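Perrin Bench Checklist: Open Tower, CPU and Memory
Checked by: Odette Perrin
Date: Wednesday, December 26, 2018

1. Power cord unplugged, side panel off. OK
2. Socket pins straight and clean. OK. I went over them with the bench light and they look great!
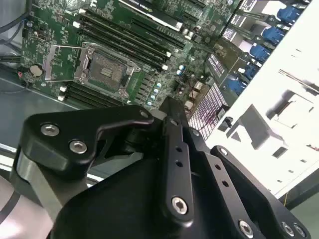

Item 2: socket open, load plate up, memory slots empty.

3. Coin cell seated in its holder. OK
4. CPU handled by the edges only. OK, and a real pleasure to work on such a roomy board. 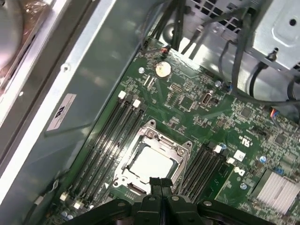 5. Memory slot latches move freely. OK on both banks. Blow the slots out before any sticks go in, they collect more dust than you'd think.
6. Power supply label readable. OK
7. Cables clear of the board and fan path. Recheck in January, please (I'd love to see them tied back a bit more).

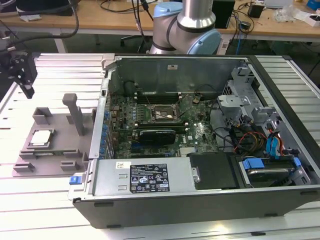 Where should the processor go while the socket is open?
In its holder, metal side up, never flat on the bench.

Comments: lovely solid case, easy to get into. Sheet goes in the Jeltby folder.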